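Evaluation of the Grellari Simulation Kit for Grasp Training
Project report, Razia Baloch and Torben Ruppert
Submitted 2021-11-28

3. Test setup

The kit was reviewed under the student license, with the standard arm model and default physics settings. We used the water bottle task from the supplied task library. The scene holds one seven-joint arm, one bottle and a bullseye marker on a wood table. Lighting and textures were left as shipped.

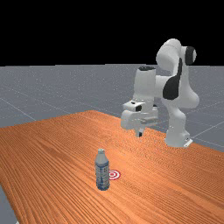 Each episode is limited to 200 control steps. Joint targets are sent through the Python interface, and the gripper takes a single open/close value. Start poses are drawn from a range set in the task file – the documentation gives this range in degrees, but the file expects radians. We lost most of a week in June to that error.

3.1 Data and training

We recorded 409 demonstrations with the keyboard controller included in the kit. Of these, 146 were discarded for dropped packets or operator error. The remaining 263 were used to train a small behavior cloning policy. Training ran for 3000 updates on one desktop GPU. No image augmentation was applied.

3.2 Observations on the product

Installation was simple on Linux and failed on one of our two Windows machines. Rendering was stable. Contact behavior was less so: with the default friction value the bottle slid between the fingers at low closing speed. Raising the value fixed this but made the bottle harder to release cleanly.
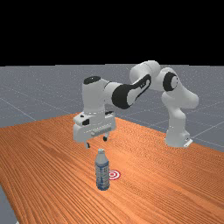

Figure 2. Open gripper above and slightly behind the bottle, water bottle task.

The camera interface returns color images only. Depth requires the Vestilico add-on, sold separately, and we did not test it. Support answered both of our tickets, the second with a corrected task file.

3.3 Limits

All results are from simulation. One object was used, and the table was never changed.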